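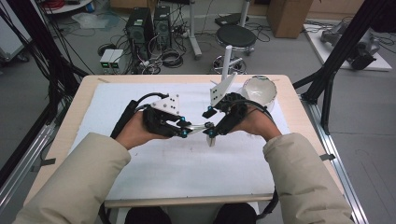 Review: Pirnton hand-held gripper pair, tried at the Clostlow open day

Posted April 16, 2024

The Clostlow lab opened its doors for an afternoon and let visitors try the Pirnton grippers for themselves. I have read plenty about collecting training data by hand, but I had never held the tools. I got 30 minutes with a pair of them, sitting at the work table, and a second shorter turn after the talk.

You wear nothing special. Each hand takes one gripper, the fingers close as you squeeze, and the cable runs back over your wrist. The fit was good for my hands, which are on the large side. A woman next in line had to shift her grip a few times before she could close the fingers all the way.

The cables bothered me more than the weight did. When I reached across my body, the right one pulled against my sleeve and turned the gripper slightly. The staff told me to sit closer to the table and keep my elbows in. That helped, though after 20 minutes my forearms were tired.

Small parts were harder than I expected. Your own fingers would feel a part start to slip, and with these you have to watch for it. I dropped things at first, mostly from squeezing late.
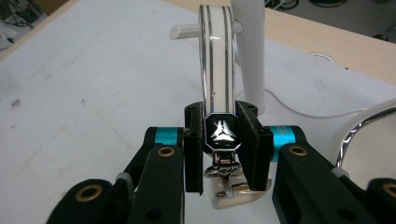
Closing on something that stands upright went better. The pads come in from both sides, so lining up is easy once you stop tilting your wrist. Shiny metal pieces took more care than plain ones.

The joints felt tight, with no play that I noticed. I could not judge how they hold up over months. The pair I used had logged 628 sessions according to the staff, and one finger was a little stiffer than the other.

The talk covered the software, called Espiritu, and ran 36 minutes. It was too long for the room and had too little on how bad recordings get thrown out. I asked, and was told a person still checks them.

Good: solid build, quick to learn, pads that line up well.
Bad: cable drag, tiring with bent arms, not much feel for small parts.

I would use them again for short sessions. Clostlow plans another open day in May, and a newer version from Gristeditz is supposed to be on the table next to these.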